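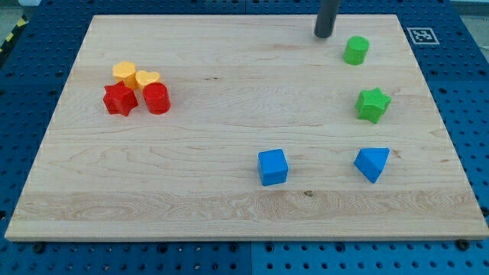 The Toy Box on My Cutting Board

I bought the maple board for bread, I swear! It's a big, pale slab with a nice thick front edge, and it cost me 100 dollars at a shop in Priltthorpe (my sister still brings this up). Then my nephew moved in for the summer, and by the end of June it belonged to the blocks.

I get it, though. Put a red star and a yellow heart down on blond wood and they look fantastic, like candy in a bakery window. On our old rug you couldn't find a thing until you stepped on it.

I called Catalina Paredes, who ran a toy library in Purndale for 13 years, and asked if I should be worried about my board. She laughed at me. "Wipe it, oil it, let him play," she said, and then she wanted to know which shape he picks up first. The star, always. Hers was the hexagon, and she's still got it in a coat pocket somewhere.

So the bread gets sliced on a plate now, very badly, and I've ordered a second board. He's already asked if that one's for the trains.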